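원목 식탁 오일 다시 먹이기, 미루고 미루다 드디어
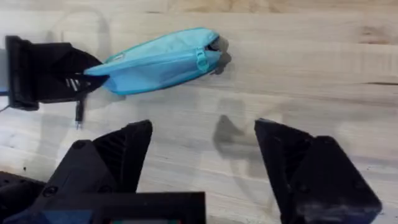 11월만 되면 식탁이 신경 쓰인다. 난방 틀기 시작하면 나무가 마르는 게 눈에 보이니까. 작년에도 오일 먹여야지 먹여야지 하다가 그냥 겨울을 넘겼고 봄에 후회했다. 원목이란 게 그렇다. 가만 놔두면 괜찮은 것 같은데 어느 날 손바닥으로 쓸어보면 까슬까슬. 밝은 색 나무라 더 티가 난다. 결이 길게 쭉쭉 뻗은 데는 그나마 괜찮은데 옹이 있는 쪽, 색이 갈색으로 좀 진한 그 부분은 예전부터 골칫거리다. 오일을 얼룩덜룩하게 먹음. 그리고 가장자리 쪽에 가늘고 어두운 줄 하나. 이게 갈라진 건지 이음새인지 아직도 모르겠다. 하늘색 파우치 하나 올려놔도 은근 잘 어울리는 색이라 이 식탁을 못 버린다.

아무튼 이번에 한 거 기록. 내년의 나를 위해서.

준비물부터. 사포 두 종류(220방, 400방), 식탁용 오일, 안 쓰는 면티 자른 거, 고무장갑, 신문지. 오일은 원래 Sandberg 거 쓰다가 이번에 Arnstead로 바꿨다. 이유는 별거 없고 동네 가게에 Sandberg가 없었음. 근데 냄새는 Arnstead가 훨씬 덜하다. Sandberg는 창문 열어놔도 이틀은 집에서 화방 냄새가 났는데 이건 하룻밤 자고 나니까 거의 없어짐. 대신 좀 묽다. 뚝뚝 흘러서 바닥에 두 번 흘렸다. 신문지 넓게 깔 것!! 작년에도 써놨는데 또 좁게 깔았네.

사포질이 제일 싫다. 220방으로 결 방향 따라 전체 한 번, 닦고, 400방으로 한 번 더. 결 반대로 밀면 나중에 오일 먹고 나서 자국이 다 올라온다. 마르기 전엔 안 보여서 더 짜증. 예전에 네이드 씨(Naheed Jadoon, 목공 수업 같이 듣던 분)가 사포 들기 전에 손바닥으로 먼저 결을 읽으라고 했는데 그때는 뭔 소린가 했다. 이제는 좀 알겠음. 까슬한 데랑 매끈한 데가 손으로 하면 바로 나온다. 눈으로 보면 다 똑같아 보이는데.

그리고 사포 가루. 청소기로 빨고 물걸레 꽉 짜서 닦고 마를 때까지 기다리고. 여기서 성격 급한 사람은 망한다. 나다. 재작년에 덜 마른 채로 오일 발랐다가 허옇게 떠서 처음부터 다시 했다. 이번에는 빨래 널고 설거지하고 라면 끓여먹고 왔더니 딱 말라 있었다. 역시 라면.

오일은 얇게. 무조건 얇게. 면티에 조금 묻혀서 동그랗게 문지르다가 마지막에 결 방향으로 쭉 빼준다. 십오 분 두고 남은 거 싹 닦아내기. 이 닦아내는 걸 대충 하면 끈적끈적한 식탁이 되고 팔꿈치가 붙는다. 경험담이다ㅋㅋ 하루 말리고 두 번째. 원래 세 번 하려고 했는데 두 번 하고 지쳐서 끝냈다. 충분한 것 같기도 하고.

아 그리고 중요. 오일 묻은 천은 뭉쳐서 버리면 안 된다. 저절로 열이 나서 불 날 수 있음. 물에 적셔서 펼쳐 말린 다음에 버리기. 이거 모르는 사람이 진짜 많다. 우리 엄마도 몰랐다.

옹이 부분은 결국 이번에도 얼룩졌다. 와카스(Waqas Abbasi)한테 톡으로 물어봤더니 옹이는 원래 밀도가 달라서 그렇다고, 거기만 오일을 덜 바르라고. 진작 물어볼걸. 근데 며칠 지나니까 주변이랑 좀 섞여서 처음만큼 거슬리지는 않는다. 그냥 이 식탁의 점이라고 생각하기로.

가는 줄은 건드리지 않았다. 왁스 스틱으로 메우는 방법이 있다고 해서 Rustmont에서 나온 걸 장바구니에 담아만 놨다. 4,000원. 비싸지도 않은데 왜 안 사고 있는지. 배송비가 더 나와서 그런 듯. 다른 거 살 때 같이 사야지 하고 벌써 한 달째. 아마 안 살 거다.

비용은 별로 안 들었다. 사포는 집에 있던 거고 오일 한 통이면 내년까지 쓴다. 시간이 문제지. 사포질 시작한 게 오전 9시였는데 첫 번째 오일 닦아내고 나니까 해가 지고 있었다. 중간에 라면 시간 포함. 그리고 다음날 또. 밥은 이틀 동안 바닥에 작은 상 펴놓고 먹었는데 허리가.... 이제 바닥에서 밥 먹는 나이가 아닌가 보다.

평소 관리도 좀 적어두면, 뜨거운 냄비 바로 올리지 말기(당연한데 매번 함). 물컵 자국은 생기자마자 닦으면 되는데 자고 일어나면 늦는다. 동그란 자국은 400방으로 살살 문지르고 그 위에 오일 한 방울이면 웬만큼 없어진다. 식초물로 닦으라는 글도 봤는데 나는 비추. 한번 해봤다가 거기만 푸석해졌음. 그냥 물걸레 꽉 짜서 닦고 마른 걸레로 한 번 더. 이게 다다.

가습기도 꺼냈다. 식탁 때문은 아니고 내 목 때문인데 식탁한테도 좋겟지. 단 김이 식탁 쪽으로 바로 가면 안 된다. 작년에 의자 등받이 하나가 그래서 살짝 틀어졌다. 앉을 때마다 삐걱. 의자들도 오일 먹여야 하는데 네 개를 사포질할 생각을 하니까 벌써 팔이 아프다. 살이 많은 의자라 더 그렇다. 누가 이런 의자를 샀나. 나다.

다음엔 도마 세 개 한꺼번에 할 예정. 도마는 식탁이랑 오일을 다른 걸 써야 한다는데 뭘 쓰는지 아시는 분 댓글 좀요. 호두기름은 냄새 난다는 말이 있고 미네랄 오일은 금방 마른다고 하고. 써보신 분 후기 궁금합니다.

일단 오늘은 여기까지. 손에서 아직도 오일 냄새 난다. 장갑 꼈는데 왜지.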